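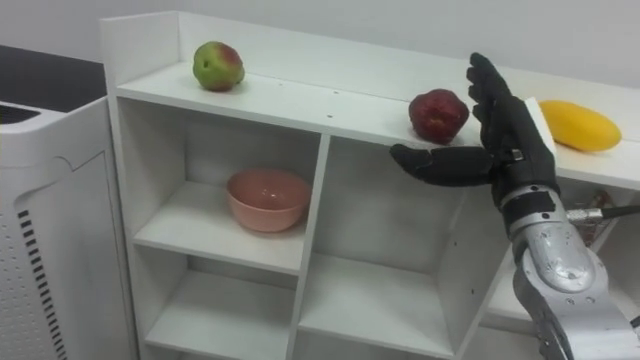 Document Cameras in Small Teaching Rooms
Project report, second-year Office and Media Technology
Submitted Jul 22, 2018

1. Purpose
The project compared two ways of showing a paper document to a class: a desk document camera (the Garnia, on loan from the department) and a flatbed scanner connected to a laptop and projector. The department wanted to know whether a second camera was worth buying for the Uvitz building.

2. Equipment
The Garnia has a folding arm, a USB lead and a button for freezing the picture. It takes its power from the laptop. The scanner was an older Godinho model already kept in the print room. Both were used with the same projector and the same pull-down screen.

3. Method
Tests were run in April in two rooms. We put together a set of 147 sheets: typed pages, handwritten notes, glossy leaflets and pages from bound books. Each sheet was shown once with the camera and once with the scanner. We timed how long it took from picking up the sheet to having it readable on the screen. The room lights stayed on and the blinds were down.

We had planned to use 700 sheets from the Plamdale archive, but the loan period was too short. Bound books were limited to those that would lie open without being held.

4. Results
The camera was faster for every type of sheet. Loose typed pages were on the screen almost at once, while the scanner had to warm up after each pause. Glossy leaflets were the camera's weak point. The ceiling lights showed as white patches and the leaflet had to be turned until they moved off the text.

Small print was clearer from the scanner. At 100 per cent zoom the camera picture was soft at the corners, and pencil notes were hard to read from the back row.

The freeze button failed twice. Both times the software had to be restarted.

5. Cost
The best quote for a new camera with a carry case and spare lead was £1,083 for two units. The supplier would not split the pair.

6. Recommendation
Buy the pair, keep one in Uvitz and leave the scanner in the print room for small print. A matt black sheet should be kept with each camera to go under thin paper.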